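A brick showroom that wants you to stay for lunch

The pitch for the Estholm open day was that you would never look at a wall the same way again. I have looked at several walls since and they seem fine.

Estholm sells brick slips, which are thin facings cut to look like the real thing once they're glued to whatever is holding your house up. The company moved into its current shed in December and has been running open days for renovators, tilers and the merely curious ever since. I went along as a renovator, with a laundry wall in mind and a quote for 1,475 dollars in my pocket from another supplier.

Parking was easy. Signing in was not. There's a tablet, then a form that repeats what you put in the tablet, then a hi-vis vest you hand back before the showroom and collect again after it. Our group was 16 people, a couple of whom were plainly there for the sausage rolls.

Anas Karaki took us through the showroom first. He knows the product and I'd buy a tile from him, but he has been told to say "character" a lot. The display wall has every colour in the range, each with a name on a little card. Vakness is a charcoal. Edora is the brick red, and it's the one they push, on the brochure and the tote bag and the feature wall behind the coffee machine. In a sample board under warm downlights it looks terrific. I carried one over to the roller door and in grey daylight it was flatter and a good deal pinker than I'd want to live with. Anas said everyone's light is different. True enough, and a good reason to let people take a full-length piece home for a week, but the samples on offer were the size of a biscuit.

I also asked about the price. Edora is 123 dollars a square metre before adhesive, grout and corners. The corners are where they get you.

The floor tour was with Tsion Tefera, who was much better value. She answered questions directly, including mine about breakages. Long pieces and short pieces come out of the same run, she said, and a decent installer uses the short ones to break up the pattern. A poor installer leaves them in the box and asks for more long ones. I believed that straight away, having hired the second kind.

What I didn't believe was the claim on the banner about "virtually zero waste". I asked where the offcuts went and was told they were "looked at", and by then the group had moved along to the grout display. I asked again by email and have had a brochure back.

A bloke behind me wanted to know if the slips could go around a fireplace. He was given a yes, followed by enough conditions that it sounded to me like a no. He bought a box anyway. There was a discount of 2 per cent for ordering on the day – hardly worth getting your wallet out for, and it didn't cover delivery.

Lunch was good. The sausage rolls came from Dal Bello, the bakery up the road, and were gone before the second tour group got to them.

Would I go again? Not unless I was buying. If you are, take a torch, take a bit of your own skirting board to hold against the colours, and ask for the corner price in writing. My laundry is still painted plaster. I've got an Edora sample on the windowsill and I like it best at five in the afternoon.

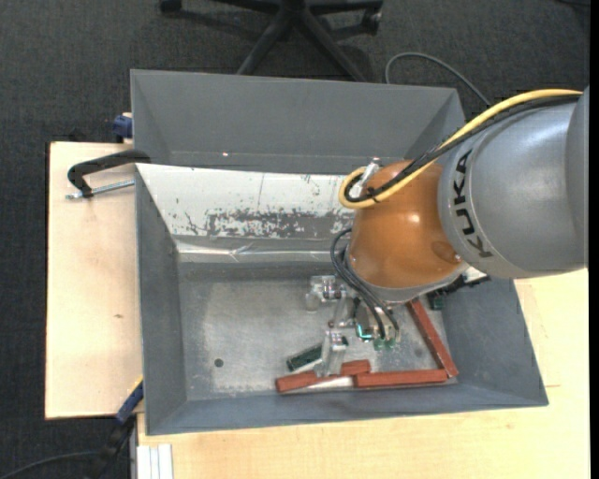

The next open day is meant to be on the website, although the page still listed the old address when I checked. Ring first.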